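Week 3: Fibre Content, Moisture Regain and Care Labelling
Unit coordinator: Treasa Mulligan
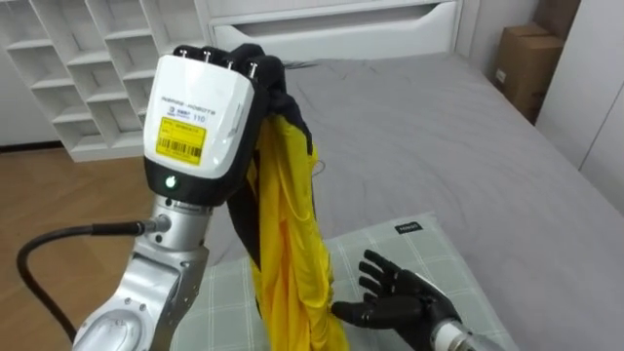 Moisture regain is the mass of water held by a fibre, expressed as a percentage of its oven-dry mass. Moisture content uses the conditioned mass as the denominator and is always the lower figure. Do not mix the two in your lab reports. Most marks lost in the March submission were lost on this point.

Hydrophilic fibres (wool, viscose, cotton) take up water in their amorphous regions. Polyester has few polar groups and takes up very little, so it dries quickly and builds static at low humidity.

Worked problem
A conditioned wool specimen has a mass of 133 g. After oven drying to constant mass it is 115 g.
Regain = (133 – 115) / 115 = 15.7%
Content = (133 – 115) / 133 = 13.5%

Blends
For an intimate blend, estimate regain as the mass-weighted mean of the component values, using dry mass fractions. The estimate ignores finishes. Softeners and water repellents shift the measured value – sometimes by more than the blend ratio does.

Colour and trim
Where a garment combines two fabrics, the care instruction follows the more sensitive component. Dark trim on a light ground should be tested for colour bleed before a wash temperature is assigned.

Reading: Ní Chonaill, chapter 2. Bring your calculator to the tutorial.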